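Wildflower Strips on Soybean Ground: Progress Report to the Tollow Fund, September

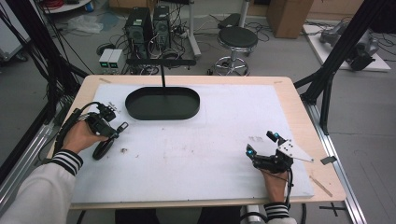 Are the strips bringing more wild bees into the soybeans?
We can't say so yet. Counts inside the strips are up, but counts 300 feet into the crop look much the same as they did before planting.

The proposal promised a clear result by the end of the second season. I thought that was optimistic then and I still do. Of the 24 strips we seeded, the two at the Dikov farm failed outright and were mowed. Foxtail got ahead of the coneflower, and Usa Sriwong doubts that reseeding the same ground will help.

Jintana Onsri's net samples gave us 157 bees from the in-field points. Most were common sweat bees that would probably have been there anyway. I would not put that number in a press release.

Growers remain polite. Abenezer Wako has asked them for spray records three times and received a partial set. Without dates for the insecticide passes, a low bee count tells us very little.

The seed supplier, Slaoui, claims its mix blooms through late summer. Ours was brown by the time the beans finished flowering.

Spending is on budget, apart from the extra mowing. We ask that the yield comparison be moved to next year's report. Chanida Sriwong will send the revised sampling plan separately.

Manee Bunnag
Project lead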